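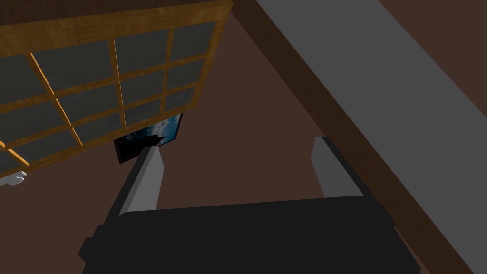
双臂机仿真工位点检表(带批注)
适用:Jemis 双臂机,Trullano 室内场景
填表:八月,班前

1. 夹爪零位
要求:两指全开,中间无物,读数归零。
结果:合格。
批注:读数归零我信,模型里的指面和真机指面是不是同一版,我不信。Trorkance 给的图纸改过 2 次,场景里用的是哪一次,文件名上看不出来。请补版本号。

2. 腕部视角
要求:空爪状态下两根手指都在画面内,指间无遮挡。
结果:合格。
批注:手指看得见,不等于标定对。上一张表在这一栏也打了勾,后来查出外参是从旧机型抄来的。

3. 关节限位
要求:双臂逐轴走到软限位,停住后无抖动。
结果:右臂合格,左臂第 8 项子测试待复测。
批注:日志里左肘有一段超调,维护说明写“属正常波动”。正常的范围是多少,说明里没写。

4. 单臂夹持
要求:左爪夹住灰色箱体上角,右爪保持空置;手指与箱体不得穿模。
结果:有条件合格。
批注:箱子斜挂着,只夹一个角,力矩全压在腕上。Stetsiuk 的接触参数把摩擦调得偏高,换成真机未必挂得住。建议摩擦降一档重跑 200 次,掉落次数如实填,不要只填“通过”。
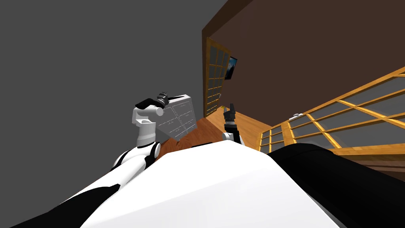 5. 躯干与视角倾斜
要求:头部相机姿态与躯干姿态读数一致。
结果:未判定。
批注:从头部相机看,整间屋子歪得厉害。是躯干真的倾了,还是相机挂错了坐标系,单凭画面分不出来,要对关节读数。读数没附,这一项我不签。

6. 场景碰撞体
要求:玻璃格门、木格架、墙面均有碰撞体,手臂不得穿过。
结果:门和墙合格,木格架未测。
批注:格架离右臂的活动范围不远,偏偏漏了它。格条之间是整块碰撞体还是逐格建的,请写明。

7. 急停与复位
要求:运行中触发急停,双臂停止,夹爪保持当前开度。
结果:合格。
批注:复位后场景随机种子变回 187,跟配置文件里的不一样。谁写死的,请改掉。

8. 日志
要求:本班日志完整,时间连续。
结果:不合格。
批注:14:20 之后缺了一段。“自动归档”四个字不能当作解释。

总评:第 3、5、6、8 项关闭之前,本工位不得用于出验收数据。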